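Search this site Go
Young Makers > Clubs > Robot Club > How Our Robots Learn to Tidy Up

How Our Robots Learn to Tidy Up

Have you ever been told to put your toys away? In the Robot Club at Hadero we teach two robot arms to work on this job. The club is for children from 9 to 11 years, and Ludivine Gaillard is our teacher.

The arms have no eyes, so they need cameras. They also have no idea what a toy is. We must show them many times where to go, when to open and when to close. Our project has a name, Marchal, and it has a blue tray, a brown horse and a pink pig.
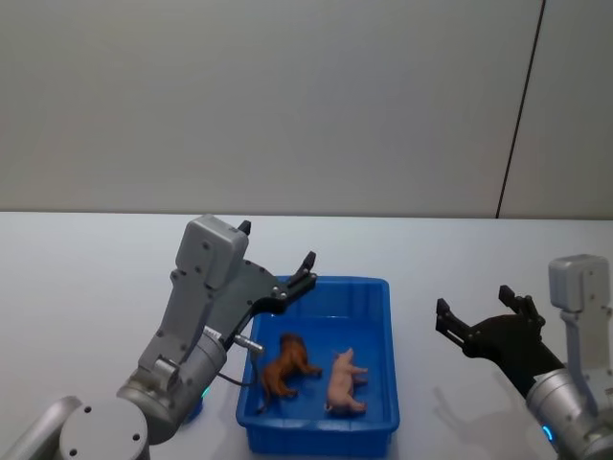
What is a gripper?

A gripper is the hand of a robot. Your hand has five fingers, but these grippers are more simple. They have black fingers which go apart and come together. When they are apart, the gripper is open and can go around a toy. When they come together, they squeeze. If they squeeze too little, the toy falls. Each arm has one gripper, and each arm has also a small ring of light.

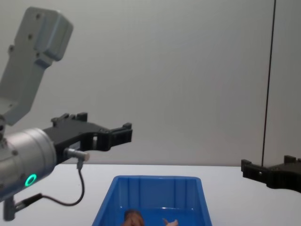

Photo: Unai Peñalver / Robot Club

Two arms can reach into the same place, and then they can hit each other! For this reason we write a rule in the program: one arm goes in, the other arm waits. You do the same with your brother or sister at the cookie jar (I hope).

Where do we put the cameras?

One camera looks from high up, like your eyes when you stand at a table. Another one sits close to the gripper. From there you see the black fingers very big, and the toys are behind them.

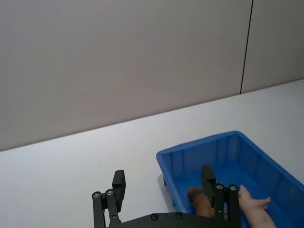

The gripper's own view, with its fingers wide open.

A toy can look strange from this side. Maybe you see only a leg, or a back. The computer needs many pictures before it can say "horse" or "pig". We have collected 128 tries until now, and in November we will show the project to the parents.
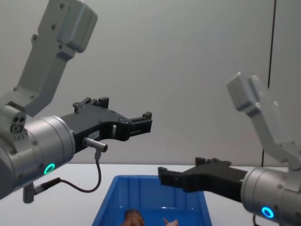
Try it at home

1. Put two small toys in a box.
2. Ask a friend to close the eyes and hold out one hand.
3. Guide your friend with only these words: left, right, forward, down, open, close.
4. Write down every word you used.

The list you wrote is your first robot program. Change places and try to make it shorter. My own list had 19 words, and Ludivine's had 11.

Text: Unai Peñalver, 13/03/2023

Contact | © Hadero Young Makers | Back to top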